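Rechercher sur le site Rechercher Mots-clés OK

Retour d'incident : effort de serrage résiduel sur la cellule de conditionnement pâtissier

Octobre 2018

La cellule d'essai de conditionnement a été arrêtée à la suite d'un défaut de la pince électrique. Aucun blessé, pas de dommage sur le bras. Un doigt souple a été remplacé et un lot de barquettes mis au rebut. Le présent article reprend la chronologie, l'analyse et les mesures en vigueur. Il complète la fiche d'incident diffusée aux utilisateurs de la cellule, qui ne traitait que de la consignation.

Rappel de la configuration

La cellule Disar sert à la mise en barquette de produits fragiles : beignets glacés, éclairs, tartelettes. Le bras prend le produit sur une plaque d'alimentation et le dépose dans une barquette en carton garnie d'un papier de fond. La prise se fait par deux doigts souples montés sur des biellettes, entraînés par un actionneur Oltetti à commande en position avec limitation de courant. Une caméra de poignet donne la position du produit avant la prise et contrôle la dépose. La supervision est assurée par le logiciel Starnard, version installée en mai.

La limitation de courant est le seul réglage qui borne l'effort exercé sur le produit. Il n'y a pas de capteur d'effort dans les doigts. Ce choix date de la conception de la cellule et avait été jugé acceptable pour deux raisons : la souplesse des doigts et la faible masse des pièces manipulées. L'analyse de risques initiale traitait la perte du produit en cours de transfert. Elle ne traitait pas le cas d'un serrage maintenu au-delà de la consigne.

Chronologie

L'essai portait sur une série de 30 barquettes, avec un beignet par barquette. Les premières déposes se sont déroulées normalement. Au cycle 25, le superviseur a enregistré un écart entre la position demandée et la position lue sur l'actionneur. L'écart est resté inférieur au seuil d'alarme et le cycle s'est poursuivi. Au cycle suivant, la pince ne s'est pas rouverte au-dessus de la barquette. Le bras a entamé son dégagement vertical en emportant le produit, et le papier de fond pris avec lui.

L'opérateur présent au pupitre a demandé un arrêt de cycle depuis l'écran. Le bras s'est immobilisé, mais la pince est restée sous effort. L'arrêt de cycle ne coupe pas la puissance de l'actionneur, ce qui est conforme au schéma : on ne souhaite pas lâcher un produit à chaque pause. L'opérateur a ensuite tenté de dégager le beignet à la main, sans passer par l'arrêt d'urgence. La pince s'est refermée d'un coup sur sa course restante lorsque le produit a cédé. Les doigts de l'opérateur se trouvaient à l'extérieur de la zone de fermeture.

C'est ce dernier point qui justifie le classement de l'événement en presque accident, et non en simple défaut de production. L'arrêt d'urgence a été actionné après coup par une seconde personne. La puissance a été coupée et les biellettes sont devenues manœuvrables à la main.

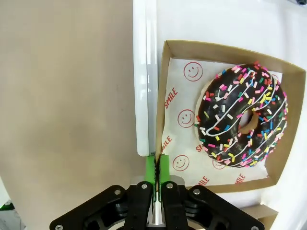 Équipe Robotique de conditionnement, service Automatismes et sécurité machines

La position doigts joints à côté de la barquette est celle à surveiller lors des contrôles. Le superviseur l'interprète comme une pince fermée à vide, sans distinguer une fermeture normale d'une fermeture maintenue en butée par l'actionneur. Dans le second cas, le courant reste établi et l'énergie emmagasinée dans les doigts souples est restituée au premier mouvement. L'examen visuel ne permet pas de trancher. Seule la lecture du courant au pupitre le permet, et elle n'était pas affichée sur la page de production.

Analyse

L'actionneur a été déposé et examiné à l'atelier. Deux constats.

Premier constat, mécanique. L'axe d'entraînement présentait un dépôt sucré durci au niveau du guidage. Le dépôt provient des éclats de glaçage et des vermicelles de décor qui se détachent pendant la prise. Il augmente le frottement à l'ouverture, jusqu'à un point où le courant autorisé ne suffit plus à décoller le mécanisme. Le nettoyage prévu en fin de série portait sur les doigts et les supports. Le guidage n'était cité nulle part dans la gamme d'entretien, et les opérateurs n'avaient donc pas de consigne à ce sujet.

Second constat, logiciel. Lorsque l'ordre d'ouverture n'aboutit pas, la commande le répète. Après 2 tentatives sans effet, elle revient à la dernière consigne valide, qui est ici l'ordre de fermeture. La pince passe donc d'un état bloqué à un état serré, avec la limitation de courant réglée pour la prise. Aucun message n'est transmis au superviseur. Ce comportement est décrit dans la notice de l'actionneur, au chapitre des modes dégradés. Il n'avait pas été repris dans notre dossier d'intégration.

La mise à jour de mai n'est pas en cause. Les journaux antérieurs montrent la même séquence de répétition, à des cycles isolés, sans conséquence visible puisque la seconde tentative avait abouti. Le seuil d'écart de position est resté inchangé depuis la réception de la cellule. Il était trop large pour signaler la dérive.

L'hypothèse d'un mauvais serrage des vis de fixation des supports de doigts a été examinée et écartée. Les couples relevés au démontage étaient dans la tolérance. L'hypothèse d'un papier de fond mal placé a également été écartée : le papier a été entraîné par la pince après le blocage, il ne l'a pas provoqué.

Mesures appliquées

La cellule a été remise en service avec les modifications suivantes.

La répétition automatique de l'ordre d'ouverture est supprimée. Un ordre non abouti provoque un défaut, l'immobilisation du bras et la mise hors couple de l'actionneur. Le produit peut tomber. Cette perte est acceptée, la hauteur de transfert au-dessus du plan ayant été réduite.

Le seuil d'écart de position est abaissé. Il a été réglé sur les journaux de la série en cause, de façon que l'écart du cycle 25 déclenche l'alarme. Quelques arrêts intempestifs sont à prévoir avec les produits les plus collants. Les signaler sur le cahier de cellule, sans modifier le seuil.

Le courant de l'actionneur est affiché en permanence sur la page de production, avec un voyant d'état « sous effort ». Tant que ce voyant est allumé, l'accès à la zone de la pince est interdit, bras arrêté compris.

La gamme d'entretien est complétée. Le guidage est nettoyé toutes les 6 heures de fonctionnement, à l'eau tiède et au chiffon non pelucheux, puis séché. L'air comprimé est proscrit : il pousse les débris vers le palier. L'opération se fait puissance coupée et cadenassée.

Le carter Hrnčiar, prévu pour protéger les biellettes des projections, est en cours d'essai sur la seconde pince. Le premier montage limitait l'ouverture des doigts et gênait l'entrée dans les barquettes à bord bas. Une version découpée est attendue. Elle ne remplacera pas le nettoyage périodique.

Consigne aux opérateurs

Un arrêt de cycle n'est pas une mise en sécurité. Pour toute intervention manuelle dans la zone de la pince, y compris le retrait d'un produit coincé ou d'un papier froissé, la séquence est la suivante : arrêt d'urgence, vérification de l'extinction du voyant « sous effort », cadenas, puis manœuvre manuelle des biellettes par l'extérieur. Le produit se retire en dernier, avec la spatule accrochée au pupitre. En cas de blocage persistant, laisser en l'état et appeler la maintenance.

La consigne s'applique aussi aux essais de mise au point, à vitesse réduite et porte ouverte. La vitesse réduite concerne le bras. Elle n'agit pas sur la pince, dont la vitesse de fermeture est un paramètre propre à l'actionneur. Plusieurs utilisateurs interrogés après l'incident pensaient le contraire, et le manuel de cellule était ambigu sur ce point. Le paragraphe a été réécrit.

Points ouverts

La tenue des doigts souples après une fermeture prolongée en butée n'est pas connue. Le doigt remplacé présentait une déformation permanente à l'extrémité, sans fissure apparente. Un essai de vieillissement est programmé sur banc. Dans l'attente, tout doigt resté sous effort à la suite d'un défaut est écarté et étiqueté, même en bon état apparent.

La détection par la caméra de poignet d'une dépose manquée reste à traiter. Le contrôle actuel compare la barquette garnie à une référence, mais il n'est lancé qu'une fois le bras dégagé. Il intervient donc trop tard pour empêcher l'entraînement du papier. Déplacer ce contrôle avant le dégagement allonge le cycle, et les mesures de temps ne sont pas terminées.

La même commande d'actionneur équipe la cellule de tri des emballages vides. Le mode de répétition y a été désactivé par précaution. Les journaux de cette cellule sont en cours de dépouillement, et la mise à jour de son dossier d'intégration sera annoncée dans la lettre du service.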